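# Do Short Sayings Keep People Going? Notes From Dikuvdale

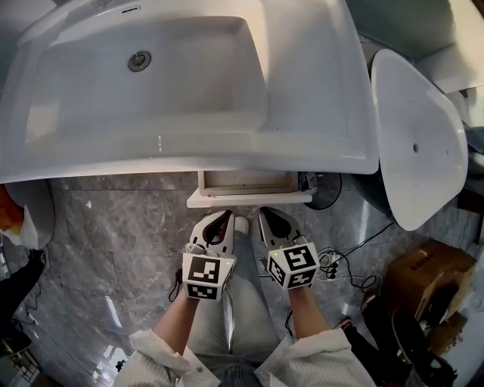
**3. Results and Discussion**

I'll start with the part I liked best! We mailed one short saying a day to 300 adults in Dikuvdale and Pruvumdale (all signed up through the Gebremichael reading list) and asked them to write back whenever a line stuck. Over 4,000 replies came in, and I read every one of them, mostly at night. Figure 4 gives the spread by town. Sayings on patience got the warmest notes, while the ones on winning fell flat, and I still can't say why. Only 35 people dropped out before the end of March. My hunch is that a plain line, read early, gives folks something to chew on – but we didn't ask when they read it, so take that lightly.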